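Stojan Radonjić
4 July 2026

Right, kitchen roll holder saga, day whatever. I've got it out on the white table and I'm finally going to deal with the lean. 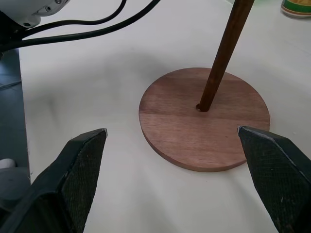 One round base, one pole, one wonky angle.

So the hole in the base is a bit bigger than the pole, you can see the dark gap round the bottom. Which explains why every time I tear off a sheet the whole roll tips over like it's had a few.

I bought it at the Haque closing-down sale and I do love it. Reddish-brown base with the grain running across, darker pole. The plastic one from Rilska went in the charity bag the same evening and I'm not going back!

Habibur Kanagaratnam says wrap a strip of masking tape round the end of the pole and shove it in. I said I'd like something a bit more permanent than that. He said his has been like that since he moved house, so what do I know.

Other suggestions from you lot so far: wood glue (several of you), a sliver of matchstick, a rubber band, "just buy a new one" — no thank you, Mum.

My worry with glue is that I'll set it crooked and then it's crooked for life. Also I'd quite like to be able to take the pole out when I wipe the base down.

Current thinking is matchstick first, then a twist of tape if that's no good, then glue as a last resort, with a heavy book either side to keep it upright while it sets.

Will report back after lunch. If anyone's got a neater fix for a loose pole, shout now, before I start whittling matches at the table.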